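Reusing clear water bottles as seed starters and storage — does the base hold?
Forum > Home and Garden > Containers and Storage

anodton_balcony
Posted September 18, 2026

Hello all. I am new in this section, I normally write in the balcony plants section. Please excuse my English, I learned it late and I write slowly.

My question is about ordinary clear plastic drink bottles, the kind with a paper or film label around the body. I keep them after drinking and I use them for two purposes. The first is to cut them in half and start basil and chili seeds in the lower part. The second is to keep them whole and fill them with dry rice and mung beans, because the cap closes well and insects do not come in.

The problem is the bottom. In March I made a whole shelf of them, and by the summer several were leaning. I put them on a flat board, so the board is not guilty. I think the base changes its shape when the bottle has been full for a long time, but my sister says I am choosing bad bottles from the beginning. I would like to know how other people check a bottle before they keep it.

My own way is simple. I turn the bottle so that the bottom looks at me, and I hold it close to the window. I look at the rings and at the small point in the center where the plastic was molded. If the rings go evenly around the point, I keep the bottle.

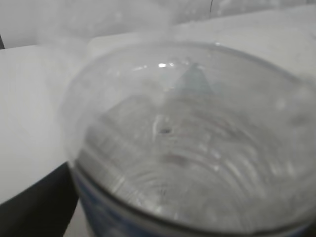
When the plastic is a little cloudy I am less sure, because then I cannot tell if a line is a ring of the mold or a crack that is beginning. I also leave the label on for the rice bottles and take it off for the seed bottles, so the roots can be seen. Maybe the label makes the bottle stronger? I do not know if this is a foolish idea.

Thank you for reading.
Lamduan Sangkhawat

jillden
Reply 1

Welcome over to this side. Not a foolish idea but I don't think the label does anything. It's thin film. Peel one off and squeeze both bottles, you won't feel a difference.

For the leaning: how full are they and what's sitting on top? I had a row go sideways on me once and it was the tray I'd laid across the caps.

anodton_balcony
Reply 2

Thank you jillden. They are full to the neck with rice. There is nothing on top of them, but I did put them very close together, so perhaps they push each other. I will try with space between.

steler4
Reply 3

I'd quit looking at rings. Stand the bottle on a piece of glass and tap it. If it rocks, recycle it. Takes one second and you don't need good light or good eyes.

Also don't store rice in single-use bottles. Get jars. I've said this in 100 threads.

anodton_balcony
Reply 4

The glass test is good, I will use it. But I believe it tells only how the bottle stands when it is empty. My bottles stood well when they were empty, and they leaned later. So for me it is still useful to look at the center of the base, where the plastic is pressed by the weight.

About jars, I understand you, but I live on the fifth floor and there is no elevator. Glass is heavy for me.

steler4
Reply 5

Fair on the stairs. I still don't believe you can see anything useful in the base of a cheap bottle. The ridges look wavy on all of them. You're looking through curved plastic at more curved plastic, and half of what you see is the window.

mossy_shed
Reply 6

I'm somewhere between you two. You can't judge the rings by eye, I agree with steler4 there. But you can feel a crack. Run a fingernail over the outside of the base. A mold ridge is smooth and keeps going around. A crack catches.

For the center point, press it with your thumb. If it gives and pops back, I use that bottle for seedlings only.

jillden
Reply 7

Fingernail trick is good, I do the same on yogurt tubs.

Lamduan, on the seed ones, are you making holes? If you cut through the middle of the base you lose the stiffest part. I make mine out toward the side, in the low spots, with a hot nail.

anodton_balcony
Reply 8

I was making one hole exactly in the center! It was easy because the little point shows where to put the nail. Now I understand that maybe this was a mistake. Some of the leaning ones were seed bottles, and they had wet soil, which is heavy also.

Do you put stones in the bottom before the soil? My mother always did it, but I have read on the internet that it is not needed.

mossy_shed
Reply 9

No stones. They take up room and the water still sits in the soil above them. A piece of coffee filter over the holes keeps the dirt in, and that's all I use.

steler4
Reply 10

Disagree, I like a little gravel. It's for weight. An empty plastic half-bottle with dry soil blows off a balcony in the first real wind. Fifth floor, think about who is walking underneath.

mossy_shed
Reply 11

Then put the bottles in a crate and put the weight in the crate. Gravel in a container that small is just less soil for the plant.

anodton_balcony
Reply 12

I have a wooden crate from Chaiyaporn, the fruit shop near my house, and it is deep enough for the half bottles. So I will use the crate, with a brick in the corner. I prefer this to the gravel, but steler4 is right about the wind and I had not thought about the people in the street.

For the rice bottles I will do the glass test, then the fingernail, and I will leave a space between them on the board. I will also fill two of them only to the shoulder and see if they stay straight longer than the full ones.

One more small question — when you wash the bottles, how do you dry the inside? The neck is narrow and mine stay with drops for many days. I cannot put rice in before it is dry.

jillden
Reply 13

Upside down on a dish rack overnight, then right side up with the cap off somewhere sunny. If there are still drops, roll up a strip of paper towel, push it in so it touches the bottom, and leave a tail hanging out of the neck so you can pull it back.

steler4
Reply 14

Or jars.

anodton_balcony
Reply 15

I will try the paper towel tonight with four bottles. Two small jars also, for the beans, because they are lighter than the rice jars would be. I will write again when the rice has been standing for a month.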